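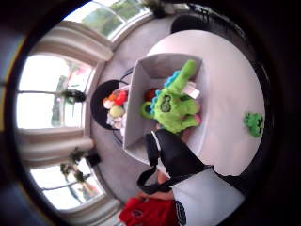 Who gets the house when there isn't a will?
Whoever can stand to sleep in it, was how my great-aunt put it, and she'd slept in it since she was a girl, so we let her have the last word.

I should say I never wanted the place. I had a perfectly good flat in town with a perfectly good heater, and Lillik is three hours up the highway with one shop and a pub that shuts when the publican's knee plays up. But my brother Asher has the kids and my cousin has the boat, and when Aunt Peg finally went in January everybody looked at me across the sandwiches as though I'd already packed.

So up I went with a sleeping bag and a box of tinned soup. The house was built in 1933 by a man called Sundqvist who'd come out to cut timber and stayed to argue with the council. Peg's father bought it off him, or won it off him, depending on which end of the family you ask. There's a brass plate by the door that says ASAU, and I'd walked past that plate my whole life without once asking what it meant. You don't, do you? It was just the name on the house, like the name on a biscuit tin.

The first night was fine. The second night I heard the piano.

Now, Peg did have a piano, I'm not saying it came out of the wall. It's a brown upright with two dead keys and it lives in the back passage where it's been blocking the linen press for as long as I've been alive. What I heard was one note, the low one at the far left, and then a good long wait, and then the same note again. I lay there and told myself mice. Then I told myself a big mouse. Then I put my boots on and went down the passage with the torch, and the lid was shut.

I rang Asher in the morning and he said, "Oh, is it still doing that?"

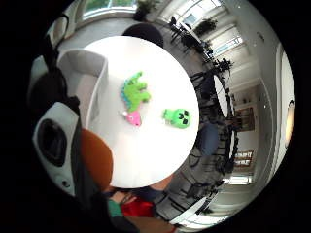 The Low Note
by Tuva Sjögren
Fiction, April 2024

"What do you mean, still?" I said.

"It did it when we stayed there for Grandad's funeral. You slept through it. You slept through everything, you slept through the hailstorm."

I said it might've been nice to mention it before I signed things. He said he'd thought I knew, and then one of the kids got hold of the phone and told me a very long story about a dinosaur, and that was the end of that conversation.

I went down to the shop for milk and asked Mrs Calder, because Mrs Calder's been behind that counter since decimal currency and she'd have an opinion. She did. She said it was the damp. She said old pianos let go of a note now and then the way old people do (her words!) and that I ought to get a man in. Then she gave me my change and said, without looking up, "Which note?"

"The bottom one."

"Right," she said. "Landotard used to say it was the bottom one."

Well, I wasn't going to leave it there. I bought a pie I didn't want so I could stand about eating it, and between customers I got the lot. Landotard was the piano tuner. He came through every winter in a little green van, did the school and the church hall and the pub, and did Peg's last so he could stop for tea. He did Peg's every winter for years and years, and it was never in tune, and Mrs Calder said you could draw your own conclusions about how hard he was trying to finish the job.

"And then what?" I said.

"And then he didn't come," said Mrs Calder, and went to see about somebody's petrol.

I walked home the long way, by the creek. I was trying to picture Peg at 58 or so with her hair set, listening for a van. I couldn't do it. The Peg I knew wore two cardigans and threw sticks at magpies. She once drove 49 kilometres to return a library book a day late because she wanted to pay the fine in person. I'd never heard her play so much as a scale.

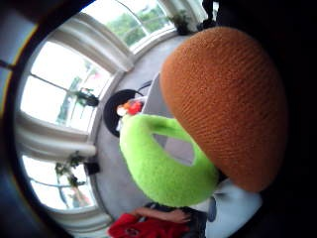 6 min read

That night I didn't bother with bed. I made a pot of tea and dragged a kitchen chair down the passage and sat by the piano with a blanket over my knees, feeling like a complete goose. I had the torch on the floor pointing at the skirting board. The rain came and went. I think I dozed off a bit after midnight, and when I woke up my tea was stone cold and the note was just dying away.

I could feel it in the chair. That's what got me moving, I think. You can explain a noise to yourself but it's harder when it's coming up through your legs.

I lifted the lid, and there was nothing there, only the keys. I pressed the bottom one myself. It went down about halfway and stopped, dull as a boot. It was one of the dead ones. I'd forgotten that, or I'd forgotten which two they were.

So then of course I had to have the front off. Peg kept a screwdriver in with the forks and I used that, and I got the panel down after a lot of swearing and leaned it on the linen press. There was a fair bit of dust in there and a pencil and a hairpin. And down at the left, tucked in behind the hammers where it'd stop the bottom one from swinging, was a wad of folded paper.

It was receipts. Every winter's, I suppose, all in the same tidy hand. Tuning of one upright, Asau, Lillik Road. Paid in full. On the back of each one, he'd written a date for the next year's visit, and under that he'd written the same thing every time, which was: Leave the low one. I'll see to it when I come.

I sat back down on the chair with them in my lap. I'm not a crier but I had a bit of a moment, I'll admit that. The last one had no date on the back. It just had the second part.

I thought about putting them in a drawer. I thought about ringing Asher and then looked at the clock and thought better of it. In the end I went and filled the kettle again, and while it was boiling I got down a second cup, one of the good ones with the gold rim that we were never allowed to touch, and I took the both of them up the passage on a tray.

Then I tried the key again. It went all the way down.

I've put in for long service leave. Asher thinks I've lost my marbles and wants to know if that means he can have the heater.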